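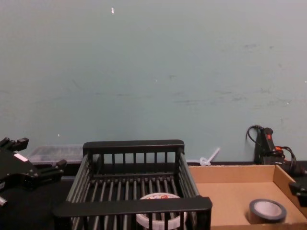 Do you need a dish rack if you already have a dishwasher? I think most kitchens do, because there is always a pile of things that can't go in the machine or that come out of it with water still sitting in them.

I went without one for a long time. When I moved into the apartment in Gitenbridge there was a dishwasher under the counter and I took that as permission to give my old rack away. What I did after that was spread a dish towel next to the sink and put things on it. The towel got soaked by the second pot. I would swap it for a dry one, and the wet one would hang on the oven door, and by the end of the week the oven door had three towels on it and none of them smelled good.

The things that ended up on the towel were nearly always the same. Knives, the good pan, two wooden spoons, the blender jar, and plastic tubs. Mostly plastic tubs. I save them from yogurt and sour cream and takeout soup, and I use them for leftovers and for freezing stock. They come out of the dishwasher with a puddle in the rim, and the light ones flip over during the wash and fill up with gray water. So I wash them by hand, and then they need somewhere to drain.

I tried a drying mat first. It was one of those thick gray ones and it cost very little. It held a lot of water, which I thought was good until I picked it up after a month and saw what the underside looked like. I washed it, it took two days to dry, and I was back to towels while I waited. I tried a second mat from a different store and got the same result, a little slower.

Then I bought a rack. I have now had three of them, counting the one I gave away, and I have some opinions.

The first was chrome wire. It looked fine for about a year. After that the coating started to go at the feet and wherever two wires crossed, and rust came through and left orange dots on the counter. I scrubbed those dots with baking soda and most of them came up. A few didn't, and the next tenant probably has them still.

The second was a folding bamboo one. I liked it when it was new. It holds plates well and not much else, so bowls had to lean on each other and cups had to go beside it on – you guessed it – a towel. It also went dark in the grooves. I oiled it in February and it did look better, for a few weeks. It lives in the hall closet now and I use it for sorting mail when I do my taxes.

The one I use now is a Trisent. It's black, it's a plain basket shape, and it doesn't fold. I paid 31 dollars at Essien, the hardware store out past the bus depot, and I had looked at one for 100 online the night before that had a swiveling spout and a wine glass attachment. I don't own wine glasses. I went with the plain one.

Here is what I would tell someone who is picking one out.

Measure the counter before you go. I didn't, the first time. My usable stretch of counter is between the stove and the sink, and the wire rack hung over the edge of the sink by a couple of inches. It tipped once with plates in it. Measure the height under the cabinets too if you plan to stand a cutting board up.

Look at the gaps in the floor of the rack. If they're wide, small lids and measuring spoons go right through and end up underneath in the water. If they're very narrow, plates won't stand up between them. I took a dinner plate from home to the store with me and tried it in each rack on the shelf. The clerk didn't mind. One rack wouldn't hold it upright at all, and that was the most expensive one they had.

Get one you can pick up with one hand when it's empty. This matters more than I expected, because cleaning the rack is a chore you'll skip if it's awkward. Mine goes into the sink in one piece.

Skip the cutlery cup if it's a closed one. The bottom collects water and the handles of everything sit in it. Mine came with one and I took it off the first week. Forks and spoons go in the dishwasher anyway. The sharp knives get dried with a towel right away and put back in the block, and I would do that no matter what kind of rack I had.

Color is up to you. Black doesn't show coffee or tomato, but it does show hard water, and the water in Gitenbridge is very hard. There's a white film on the rails after ten days or so if I don't do anything about it. White racks hide the film and show everything else.

Now for how I use it.

I load it from the back. Plates and cutting boards go to the back, bowls in front of those, tubs and lids at the front where I can get at them. Bowls go in at a slant, rim down, so the foot of the bowl doesn't hold a puddle. Pots go on last, upside down, over whatever is there. If the pot doesn't fit then I've waited too long to empty the rack.

Tubs are the hard part. A light plastic tub won't stay where you put it. It slides, or the next thing you put in knocks it onto its side. I've found that a tub drains all right at an angle as long as the opening isn't facing straight up. Lids I stand on edge. The lids with a deep groove on the underside hold water no matter what, and I give those a hard shake over the sink and then stand them up. If there's still water in the groove in the morning I run a corner of a towel around it.

I never put a tub away with the lid on unless it's completely dry. I did that once with a big one and found it at the back of the cabinet some weeks later. I threw it out without opening it a second time.

Tubs without a matching lid leave the house. I went through the cabinet last winter and filled a grocery bag with tubs that had no lid and lids that had no tub. What's left fits on one shelf, nested, with the lids filed on their sides in a shoebox. When a new tub comes in I check whether its lid fits the ones I already have. If it doesn't, I use it once for something I'm giving away.

The rack gets emptied in the morning while the coffee is brewing. It takes less time than the coffee does. Before I did it this way the rack was just a second cabinet. I would take a clean bowl out of it, use it, wash it and put it back, and the cabinet above stayed full of bowls I never touched. There's nothing terrible about living like that, but there was never any room in the rack when I cooked a real dinner, and I'd be back to laying out towels.

Cleaning it. Once a week I put it in the sink, pour white vinegar over the bars and leave it while I wipe the counter. Then I go between the bars with an old toothbrush and rinse with hot water. The feet need the toothbrush as well. Whatever is under the rack needs it most of all. If you use a drip tray, tip it out every day. I stopped using the tray and put a thin towel under there instead, changed daily – so yes, I still have a towel on the counter, but it's one towel and it goes in the wash every night.

I've tried dish soap by itself for the white film and it does nothing. A paste of baking soda takes it off but leaves its own white residue down in the corners that you have to rinse out twice. Vinegar is the best of what I've tried. I bought a bottle of Remstead descaler, which works faster, but I didn't like the smell and I wasn't happy using it on something that plates sit in. It's fine on the kettle.

One more thing about placement. I used to push the rack all the way back against the wall. The wall behind it got splashed every night and the paint started to look tired in that spot, with marks I couldn't wipe off. Pull the rack out a little and the air gets behind it as well, so the plates at the back dry as fast as the ones in front. I lost some counter space doing this. I got it back by moving the toaster to the other side of the stove, where the outlet works better anyway.

If you live alone and have very little counter, an over-the-sink rack that rolls up might suit you better. I used one at a rental for a week. It was good for vegetables and glasses and not much use for pots, and I had to move everything off it whenever I wanted the sink. For one plate and one bowl a night it would be plenty.

I've been meaning to write up the cabinet under the sink too, but I have to fix the leak down there first. The part is supposed to come in this week.

Posted 29th October in Kitchen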